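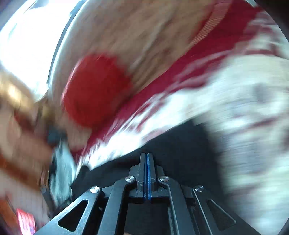
Filed under: Course materials > Robot Learning > Handouts

Handout 2: Learning to handle cloth from hand-held gripper recordings

Course teacher: Anneli Leinonen, Drurkville. Lab sessions: Aurélien Langlois.

In the Trilby project we teach a robot arm to handle clothes and bedding at home. The demonstrations are made by people, who carry the gripper in the hand and do the task at normal speed. The camera on the gripper sees almost the same view that the arm will have later.

The set we use in this course has 700 demonstrations from homes in Gistport. Before training, we score each frame for sharpness. When the gripper moves fast, the pattern of a fabric becomes streaks and its edge is hard to locate. Aurélien first removed all such frames, and the policy learned to stop in the middle of a movement. Now we keep them, but with a lower weight in the loss. After this change 292 demonstrations had to be labelled again.

Dark cloth is a second difficulty. On a black ribbed garment the colour gives little help, so the network must use the seams, the direction of the ribs and the border against the blanket. For the lab, mark the seam at the wide band first, then the outer edge.

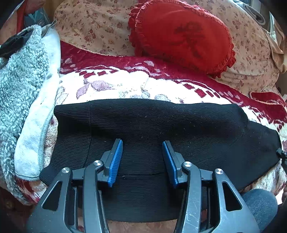
Why do we not use a depth sensor for dark fabric?

We tried one in June. Thin cloth lying flat has nearly the same depth as the bed under it, and the black areas gave many missing values. Colour images with more training steps (we use 2000 for the lab) gave better grasp points.

Reading for the lab: chapter 2 of the Roman notes, the part on weighted losses. Please bring your own labelled frames.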